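# Teaching Tabletop Tasks with Hand-Held Grippers

Project report, Vuveck group
November 22, 2023

## 1. Purpose

The project compared two ways of showing a manipulation task to a robot arm. In the first, an operator drives the arm from a separate station (remote control). In the second, a person wears a backpack and does the task directly with a pair of hand-held grippers, and the recorded motion is later mapped to the arm. Our team was responsible for the second method and for the processing code, called Catent.

The earlier report from July covered remote control only. Its main finding was that operators moved slowly near the table surface and often stopped to correct the wrist angle. We wanted to know how much of that delay came from the interface.

## 2. Recording setup

The operator holds one gripper in each hand. Each gripper carries a cube printed with square marker patterns, and its pose is estimated from whichever faces are in view of a head-mounted camera. Finger opening is logged separately. A small display attached to a gripper mount lets the operator check the recording state without walking back to the computer.

Tasks were performed standing at a table with a cloth on it. We kept the cloth for all sessions so that contact friction stayed the same across operators.
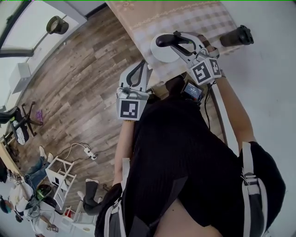

Each recording started with both grippers closed and held still above the table. The operator then opened the fingers, completed the task, and returned to the start pose. Takes without a clean start pose were dropped, as Catent uses it to align the two gripper streams.

## 3. Data

We kept 1038 demonstrations from 5 operators. Three tasks were used: lifting a flat object, passing an object from one gripper to the other, and pushing an object to a marked spot. Remote-control data for the same tasks came from the Contreras station and was cut to the same start and end conditions.

## 4. Results

Median time per demonstration was lower with the hand-held grippers in every task. The gap was largest for the handover, where remote operators had to switch attention between two arms.

Tracking was the weak point. Around 9 percent of raw takes had a gap in pose data long enough to reject the take. Most gaps occurred when one forearm crossed in front of the other cube, or when the operator leaned far over the table and a cube was seen at a steep angle. Short gaps were filled by interpolation. This worked for slow motion and poorly for fast wrist turns.

Flat objects caused a second problem. People tilt the fingers to get under an edge, and some of those angles are outside the joint limits of our arm. The mapping step clips them, and the clipped motion sometimes presses into the table.

## 5. Open items

- Add a joint-limit check in Catent that runs during recording.
- Test a larger marker cube from Fimport against the current one.
- Repeat the handover task with cable routing fixed to the backpack strap.
- Report per-operator results separately. The pooled medians hide a clear learning effect in the first session.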